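Brinance Bench Cell Practice Kit
Sold by Wukell. Category: Cell setup and compliance

Most bench cells come with a thick folder about safety and almost nothing about the bench. We have read a lot of those folders. The arm is covered, the stop circuit is covered, and then there's one line telling you to "keep the work area suitable." Suitable for what? The Brinance kit is our attempt to fill in that line, and we would like you to be as doubtful about it as we are about everybody else's.

What you get: a written practice set of 66 pages, a setup sheet for each workstation, blank change logs, and 2 laminated bench cards. No software. No badge to put on your website.

What it will not do: it does not certify your cell. No document sold on a product page can. A risk assessment belongs to your own arm, your own tooling and your own people, and if a vendor says a binder takes care of that, ask them to put it in writing.

The bench surface

Write down what the surface is before you write down anything else. Bare tabletop or cloth, light or dark, scuffed or clean. Teams log gripper force to the decimal and then swap the bench covering without a note.
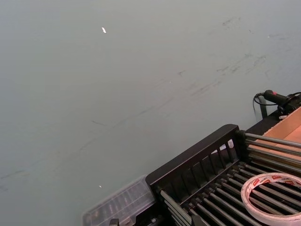 The setup sheet has a line for surface, a line for marks and debris, and a line for who last changed either one. Fill in all of them. We have heard the argument that a good system shouldn't care about a few scuffs. Maybe so. Then show it with two logged runs, one on each surface, and we'll drop the line from the next edition.

Loose items and cables

The practice set sorts everything on the bench into fixed, task, or stray. Tape is the usual argument. If the task uses it, it goes on the sheet. If it doesn't, it leaves the bench before the arms are enabled. Corded hand tools get their own entry, with the cord route drawn in. Pointed tools are listed by where the tip faces.

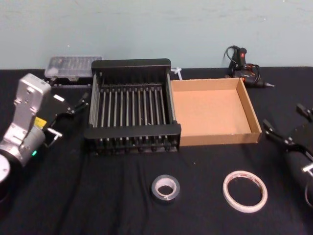 Two-arm bench with rod rack, open cardboard box and tape on black cloth.

Two-arm cells

Each gripper needs its own reach boundary on the sheet, plus the shared zone where both can work. The Van Leeuwen template does this with one outline around the pair, and we think that's too loose. Ours takes longer to fill in. Expect complaints.

Ordering

Kit, single cell: $183
Kit, up to four cells: $300
Sevilero template users can carry over their change logs but must redo the surface and cable pages.
Next edition due in December. Current buyers get the revised pages as a download.
Returns accepted if the bench cards are unmarked.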